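# Policy does great on the training towel spots, falls apart between them. More demos or better demos?

**Rūta Grīnberga**

Two-arm towel folding, imitation learning, head camera plus one fixed camera. I collected 1,377 demos over the summer and was feeling pretty smug by September. Success is 92 percent when the towel starts where it started in my demos. Slide it half a square over and the arms fold a towel that lives only in their imagination.

The table is brown paper with a blue tape grid, so I can log start positions by square. 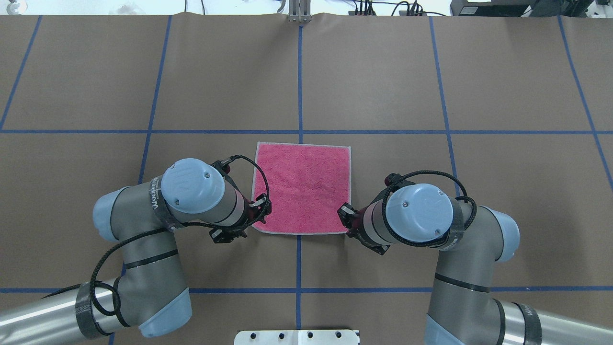 *Towel across the center line, both grippers at its sides, head view.*

My advisor's suggestion is "collect another 1,000." I have a Saturday I was hoping to keep. Is there any method that gets more out of what I already have?

---

**Khurram Tarar**

Before you collect anything, plot your start positions. I'd bet my lunch they pile up in the middle of a few squares, and tape does that to people. You draw a grid so you can measure variety, then you put the towel neatly inside the grid every single time.

We had this at Sikthorpe. What helped was taking the choice away from the operator: a script picks an offset and a rotation, you put the towel there, you grumble, you record. We also held out 10 positions that never went into training and scored only on those. Our big number got a lot uglier and a lot more useful.

Also check whether the policy is reading the tape. Train once with the paper color and line positions altered in the images and see if the gap shrinks. If it does, your robot has learned to navigate by office supplies.
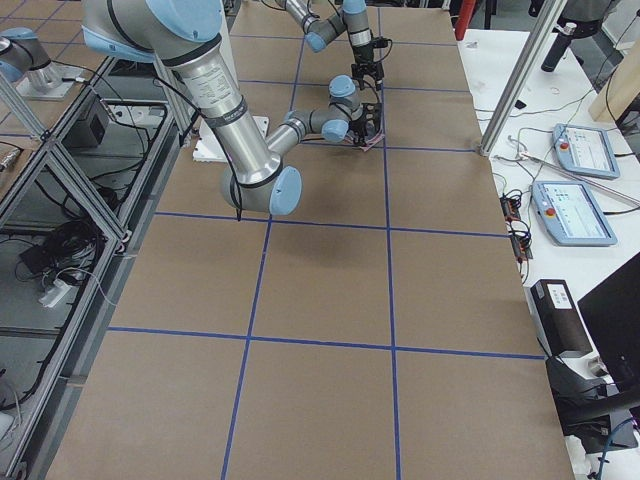
*Fixed view: both arms over the grid, pendants on the desk at right.*

Look at how much of that view is tape and paper. I'd run the fixed camera and head camera separately too. One of them may be doing all the memorizing.

---

**Valentin Lazăr**

more data. always more data

---

**Viorica Munteanu**

Khurram's right about the held-out spots, with one complaint. If you pick them now, after months of watching it fail, you'll pick the ones you remember. Let the script choose those too.

On the original question, I'd throw out demos before adding any. Cluster them by start position, cap each cluster, retrain. It's an afternoon of your time and a night of the GPU's. If the smaller set scores about the same, you know what the extra ones were worth, and you have something to show your advisor besides a long face. Then spend the Saturday on the gaps only.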